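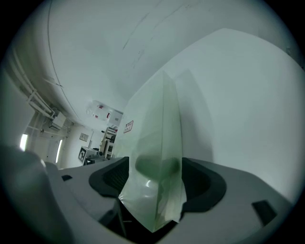 Could visitors have a go with the gripper themselves, or is it better if staff do the whole thing? That question came in from Grikham after we put up our notes on the January open day, and it is the one we get most often. Let them have a go. The steps we use at Privberg are set out in order.

What you need

A hand-held gripper, charged, with a spare battery
Thin plastic bags, at least 40 for an afternoon
A box with a printed marker on it
A laptop and a screen that people can see from the back
Tape for the floor

Setting up

1. Put the marker box on the floor at the far end of the walkway. Check that the camera picks it up from where the visitor will stand.
2. Tape a line on the floor for the person holding the gripper and a second line for everyone else.
3. Make one recording and play it back before the doors open. If the bag is a white blur, turn off the nearest row of lights. Thin plastic throws a lot of glare, and a pale green bag against a white wall is hard enough to see as it is.
4. Clear the disk. Each of our clips is kept short, but we came home from the Sibiya visit with 883 of them and had to delete things between groups.

Running a turn

Groups of 4 work well. One person holds the gripper and the others watch the screen.

1. Show the grip once, slowly, without talking.
2. Hand the gripper over with the jaws open.
3. Ask the visitor to pick up a bag by its lower half and bring it upright. A bag held low stands up in a fold, and people can see how little pressure is needed.
4. Have them hold still, then lower it and let go.
5. Play the clip back straight away. Clokis, the program we use, opens the last recording when you press the space bar.

Swap the bag when it gets too creased to stand.

Common problems

The bag slides out: wipe the black rubber lining with a damp cloth and dry it.
The corner of the bag gets caught under the rim: open the jaws fully before pulling it free.
The marker is lost: someone has usually stepped over the second line.

Printed copies of the visitor sheet are at the front desk. We had 3000 run off, so take a stack if you are planning a day of your own.

Page last changed September 7, 2023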